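Ovden Laminate Worktop Sheet, Hosta White

Product code 1214
Sold by Rivetti Surfaces, trade and retail

Product details

The Hosta White sheet is a decorative high-pressure laminate for bonding to a flat board. It is meant for desks, benches, counters and table tops in dry indoor rooms. The surface is a plain white with a fine matt texture. It has no grain direction, so offcuts can be turned to suit the job.

The sheet is supplied without a core board, backing sheet or edging. These are ordered separately and are listed further down the page.

Finish

Matt white shows less glare under ceiling lights than the gloss version, and fine scratches are harder to see from a normal sitting height. It does hold pencil and dark crayon marks a little more than gloss. Both come off with a damp cloth and a small amount of washing-up liquid. Scouring powders and wire wool will polish the surface and leave shiny patches that cannot be put right.

The white is a neutral one with no cream in it. Next to a warm white wall paint it can look slightly blue. Order a sample before matching it to existing units, and look at the sample in the room by day and under the evening lights. Samples are cut from current stock.

Choosing a core board

Use a flat, dry board of even thickness. Chipboard and MDF are both suitable. Plywood can be used if the face is sanded and free of filler, but open joints in the face layer will show through the laminate in time. Solid timber is not suitable. It moves across its width with the seasons and the glue line will fail.

A top that is laminated on one side only will bow. Fit the Magesa backing sheet to the underside of any top that is not fixed down along its full length. The backing sheet should be glued on the same day as the face, with the same adhesive.
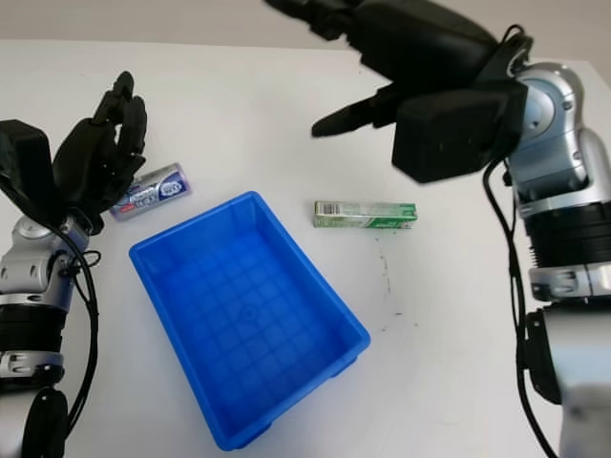
"Ours came up flat and has stayed flat, but I skipped the backing sheet on the first one and that went like a banana within the month. Would buy again. I do wish the instructions put that part in bold."
Posted by a verified buyer, Hosta White, matt

The fitting sheet was revised in December and the note on backing is now at the top of the first page. Sheets sold before then carry the older wording. The product itself has not changed.

Before you start

Store the laminate, the backing and the core board flat in the room where the work will be done. Leave them there for 7 days with air able to reach all faces. Do not lean sheets against a wall or lay them on a bare concrete floor.

Check both faces in good light before cutting. Claims for surface faults cannot be accepted once a sheet has been cut or glued. Remove the film only after the top has been trimmed.

Cutting

Cut face up with a hand saw, or face down with a circular saw or jigsaw. Use a fine-toothed blade and support the sheet close to the line on both sides. Allow up to 10 mm of overhang on each edge and trim back with a router after bonding. Inside corners must be rounded. A square inside corner will crack, sometimes weeks after fitting.

Bonding

Contact adhesive is the usual choice for work on site. Coat both surfaces, wait until the glue is dry to the touch, then lower the laminate on to clean dowels set across the board. Pull the dowels out one at a time, working from the middle, and press down with a hand roller. Contact adhesive grabs at once and the sheet cannot be slid into place afterwards.

PVA gives a thinner glue line but needs even pressure over the whole top until it sets. It is better kept for workshops with a press.

Edging

Matching edging is sold in rolls under code 2093, either plain or pre-glued. The pre-glued type is fixed with a household iron on a medium setting. Edges near a sink or a kettle should be sealed with clear silicone as well - steam finds its way into the core board at the edge long before it gets through the face.

Heat and water

Hot pans, irons and soldering tools must not be set down on the surface. Use a stand or a mat. Wipe up standing water along joints. The face will take spills of tea, coffee and cooking oil without marking if they are wiped up the same day. Bleach, hair dye and rust remover should be rinsed off at once.

Delivery

Full sheets travel flat on a pallet and need clear access from the kerb. Cut sizes are wrapped in card and sent by ordinary carrier. Cut sizes are made to order and cannot be returned unless faulty.

Also in this range

Hosta White, gloss
Hosta Pale Grey, matt
Magesa backing sheet
Edging roll, plain or pre-glued, code 2093
Hand roller, rubber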